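The Oil Change That Took All Winter

Selling lubricants online is a humbling business, and the website is where most of the humbling happens

Every company that sells motor oil believes that its customers lie awake thinking about motor oil. Then the company builds a website for those people and waits for them to show up.

Vardale, a lubricant and car care distributor based in Stidport, waited for years. Its old site opened with a golden droplet falling in slow motion into a golden pool. The droplet took 15 seconds to land. After it landed, a menu appeared. The menu had an item called Solutions, under which there was another item called Solutions, and under that, for the visitor who had packed a lunch, there was a list of oils.

The oils themselves were fine. Mechanics in three counties swore by the house brand, Pledano, and bought it by the drum from a man in a van. None of them had ever bought it from the website. A few were surprised to learn there was one.

When I visited last April, the company had just decided to start over. I sat in on a good part of the work, drank a good deal of the coffee, and came away knowing more about viscosity grades than I had planned to.

The first meeting was held at a long table with the old site projected on the wall. The design studio, a small outfit called Shim, asked what the site was supposed to do. There was a pause. Someone from sales said it was supposed to show that Vardale was a serious company. Someone from the warehouse asked whether it could also show what was in stock. This was written down and circled, and I believe it was the most expensive sentence spoken all day.

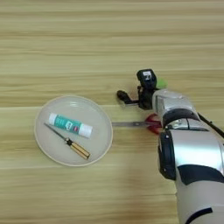
What do you put in a 2009 hatchback?

The heart of any oil site is the product finder. You enter your car, and it tells you what to pour in. It sounds like an afternoon's work until you meet the data.

Vardale's catalog lived in a spreadsheet with more than 100 columns. Some were headed with sensible words like "volume." Others were headed "new," "new new," and "do not use (use)." The same five-quart jug appeared under three part numbers, depending on who had typed it in and, as far as anyone could tell, what mood they were in. Transmission fluid was filed under gear oil, except where gear oil was filed under transmission fluid.

Shim had budgeted two weeks for cleaning this up. It took most of the summer. The studio's developers, who had come to the project hoping to do something interesting with animation, instead learned to tell one manufacturer approval from another by the position of a hyphen. One of them told me he now read dipsticks for pleasure. I chose to take it as a joke.

The finder that came out of all this is plain to the point of rudeness. Make, model, year, engine. Then a short list: the oil, how much of it, the filter, the price. If the system isn't sure, it says so and gives a phone number. Sales hated that part. A serious company, they felt, is always sure. The warehouse, which handles returns, felt otherwise, and the phone number stayed.

The trouble with gold

Then came the question of how it should look. Lubricant branding follows strict customs. The background must be black, there must be a piston, and something must glow. I have looked at dozens of these sites now, and I could not tell you which was which if you covered the logos. A few I couldn't tell apart with the logos showing.

Shim proposed white pages, large type, and photographs of the jugs taken straight on, so that a person with greasy hands and a cracked phone could match the label on the screen to the label on the shelf. The first mockup was received in silence. The second had a small piston in the corner, as a peace offering. By the fifth version the piston was gone again, and everyone claimed it had been their idea to drop it.

The droplet was harder to let go. It had cost real money once, and it had been shown at a trade fair, where people had reportedly stopped to look at it. It now lives on the page about company history, where it plays only if you ask it to. Visitors rarely ask.
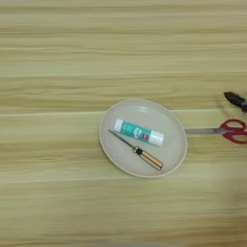
Who buys a drum at midnight

The new site went live in the fall with no party and one broken checkout button, which was fixed before lunch. The early orders were small – a quart here, a bottle of coolant there, a single funnel that must have cost more to ship than to make.

Then the garages found it. They didn't come for the home page, which the statistics say they never see. They come in through the finder, usually late in the evening, with tomorrow's jobs lined up and the parts counter long closed. They reorder what they ordered last time, and they leave. The average visit is so short that an earlier version of Vardale would have called it a failure and added a video.

The man in the van still makes his rounds. He sells less oil on the spot than he used to and delivers a lot more of it, and he has opinions about the change that he shared with me at some length in a parking lot. Mostly he objects to the finder. He has been carrying all of it in his head for years, he said, and it never once needed an update. I asked him what went in my own car. He got it right, including the filter, and then tried to sell me a case.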